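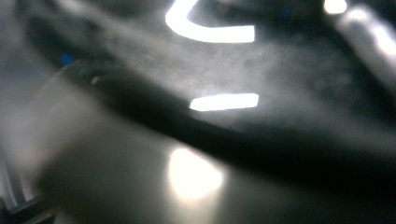 Can I move everything from my old phone to the Brurico without a computer?

All you need is the two phones, the Vulden Move app on the old one, and a Wi-Fi network they can both join. Contacts, messages, photos, call history, alarms and most app data come across in one go.

Section 5: Moving in from another phone

We love this part of the setup! A new phone feels a bit like a hotel room until your own stuff is on it, and the Move app gets you past that stage quickly. Go through the steps in order the first time.

Before you start

Charge both phones to at least 30 percent, or leave them plugged in for the whole transfer. Update the old phone to its latest system version. If you use a work profile, ask whoever manages it before you copy anything, as many work accounts have to be added again by hand.

Note: You can only run a full move during first-time setup. If you already skipped it, go to Settings > System > Start over, and the phone will take you back to the welcome screen. Starting over erases whatever you have put on the Brurico so far.

Starting the transfer

1. On the old phone, install Vulden Move and open it.

2. On the Brurico, choose your language, join your Wi-Fi network and tap Bring my things.

3. Tap Send on the old phone and Receive on the Brurico.

4. A six-digit code shows up on the Brurico. Type it on the old phone. The code is good for 5 minutes, and if you miss it you can tap New code as often as you like.

5. Pick what you want to bring. Everything is checked to begin with. Tap the arrow beside Photos to choose single albums (great if you have years of screenshots you would rather leave behind!).

6. Check the line marked Space needed. If it is in red, uncheck something until it turns gray.

7. Tap Start and put the phones down side by side.

You can let both screens go dark. Calls to the old phone still ring, and answering one pauses the transfer until you hang up.

Caution: Do not take the SIM card out of either phone while the progress ring is moving. Messages are copied last, and a SIM change at that point can leave conversations with gaps in them.

If the transfer stops

Move the phones closer to the router and tap Resume. The app remembers its place for 20 hours, so you can even go to bed and pick it up in the morning. If Resume is grayed out, close the app on both phones and begin again at step 3. Files that already made it over are skipped.

Error 34 means the two phones are on different networks. Guest networks are the usual culprit. Put both on the same one and tap Try again.

After the transfer

1. Move your SIM card, or follow Section 6 if you have an eSIM.

2. Open your bank and payment apps and sign in. These never carry their logins across.

3. Send yourself a text to check that messaging works.

4. Keep the old phone as it is for a few days. Once you are happy that everything arrived, erase it from its own settings menu.

Tip from Huệ Diệp on our support desk: open your two-step sign-in app on the Brurico before you erase the old phone. Some of these apps need the old phone to approve the new one, and it takes just a minute when you have both in your hand.

What does not come across

Downloaded movies and music from paid services, Bluetooth pairings, saved fingerprints, and apps that are not offered for the Brurico. You will find the names of any missing apps under Settings > Move report, with a suggested replacement wherever we know a good one. Privier notes do come across, including locked ones, and they open with the same passcode as before.

Section last revised 06/09/2018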